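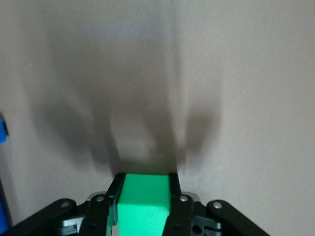 Green foam block held between the two black gripper fingers, with the gripper's shadow on the wall behind.

**Shared workshop members finish gripper arm build, plans to be released free**

SKILIRTHORPE, 9/28/20 — Members of the Skilirthorpe Shared Workshop have completed a bench-top robot arm with a two-finger parallel gripper and will publish the plans, parts list and control software at no charge. The project is called Dokero.

The arm was built over evenings and weekends by three members: Teodoro Robles, Malathi Poduval and Llinos Trevor. Work began in May on a spare bench at the back of the workshop and moved to Robles's garage for the stretch when the building was closed to members. Total spending on parts came to $1490, paid out of members' own pockets and a small grant from Nolte, the hardware supplier on the same street.

Dokero is meant for people who want to learn how an arm is put together and programmed at home. It is not intended for production work. The gripper uses paired links on each side to keep the fingers parallel as they open and close, and a small camera at the wrist looks out past the fingertips. Early testing has been done with foam blocks, which are cheap and forgiving when the closing force is set too high.

"We went through a fair number of blocks," said Poduval, who wrote the control software. "The first version of the grip routine would close until something stopped it. Now you set a limit and it stays there. That one change took me most of a month."

Robles handled the mechanical side. He said the linkage was redrawn several times before the fingers would meet squarely.

"If one side has a bit of slop in it, the block twists as you pick it up," he said. "We ended up reaming every pivot by hand. The instructions have a full page on that, and I would ask people to read it before they start drilling."

The published build guide runs to 53 pages and covers cutting and assembly, wiring, camera calibration and a set of basic pick-and-place exercises. It assumes access to a drill press and a 3D printer. Trevor, who wrote the guide, said a builder with some experience should allow 30 hours, not counting print time. Metric fasteners are used throughout, and substitutes are listed for parts that are hard to get outside the larger centres.

The control board is the Florkon, an open design the group chose for its documentation and its colour-coded connectors. Owners of other boards will need to adapt the motor settings themselves. A section of the guide lists the values to change.

Workshop coordinator Gisela Kleinschmidt said members can book time on the finished arm once they have done the bench safety induction. Sessions run in the evening and must be reserved at the front desk. The arm is to be switched off at the wall when it is not attended.

A second gripper, with longer fingers for wider objects, is in the design stage. The group has not set a release date for it.

Printed copies of the guide are available from the workshop at the cost of printing. The files can be requested on a memory stick at the front desk.

**Media contact:** Birgit Kuhlmann, Skilirthorpe Shared Workshop. Interviews and visits to see the arm can be arranged through the workshop office.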